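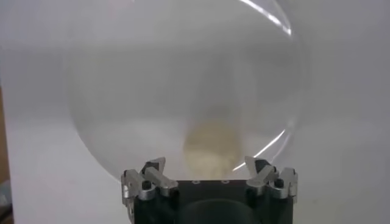 A clear dome and its reflections.

The Vodbridge gauge house recorded river height at 10-minute intervals. Aslak Tveit read the drum at six each morning and telephoned the figure to Tisden.

In December the drum showed a rise of two inches between 3 and 4 a.m., then a return to the previous level. No rain had fallen. The Halvorsen sluice was shut; he walked up and checked the seal.

He changed the pen and reset the clock. The rise came again the next night, same hour, same height.

Tisden suggested a worn float. The float was a Korix, nearly new. He took it out, weighed it, and put it back.

On the third night he sat by the well with a lamp and a steel rule. At 3:10 the float began to climb. He lowered the rule -- the water had not moved.

He wrote both readings in the log, initialed them, and at six telephoned the one from the rule.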